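Workplace & Jobs > Shift work and facilities
Thread: Robot doing the break room, anyone else got this?

marlpit_sue
We've had the arm in the second floor kitchen at Farnness since November. It clears the counter after each break and puts stray food back where it goes. Before that it was on the cleaning rota, 16 of us taking turns, and most people skipped theirs. Has anyone's site had one longer than us? I want to know what happened to the cleaners' hours.

Kettleside
Ours at Drornden came in last year. Cleaners' hours were cut by 10 a week across the building. They said it would be moved to deep cleaning and it was for a bit, then it wasn't.

tobin_r
That isn't the robot's doing though. Our hours went down before anyone had mentioned a robot.

Kettleside
Didn't say it was. I said what happened after it came.

E. Escobedo
Esperanza Escobedo here, I supervise cleaning on a site with two of them. My team still do floors, toilets, bins and anything spilt. What changed is the mornings. They used to start with the kitchens and now they start with the corridors, so they hardly see the office staff. A couple of them miss that. One asked to go on lates because of it.

halfpast_nine
It's slow. I timed ours on one packet and one can and gave up waiting. A person does it in one sweep of the arm.

tobin_r
A person does it if they do it. Ours never did.

marlpit_sue
It is slow, yes. I don't mind slow, it's got all afternoon. What bothers me is people leaving more out now. It used to be a mug. Now they get up and walk off from whatever they were eating.
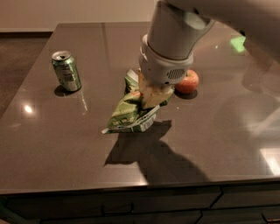

And then the same people complain if they want to make tea while it's working, as you have to stand back from the counter until it has finished. We've had a sign up about it for weeks.

Kettleside
Same. We also had a row over whether an opened can counts as rubbish. Ours was set to treat it as rubbish and a man from Kang's team lost a full drink.

halfpast_nine
Good. Put it in the fridge then.

E. Escobedo
Ask who gets called when it stops. On our site it fell to the cleaners with no training and no extra pay. It took a grievance to get it moved to facilities. Get that in writing early.

marlpit_sue
That's useful, thanks. At the moment it's whoever is nearest. I was in on Saturday and spent 30 minutes on the phone to Titent support about a jammed gripper, and I'm in accounts.

tobin_r
Did you put the time down?

marlpit_sue
No. I will next time.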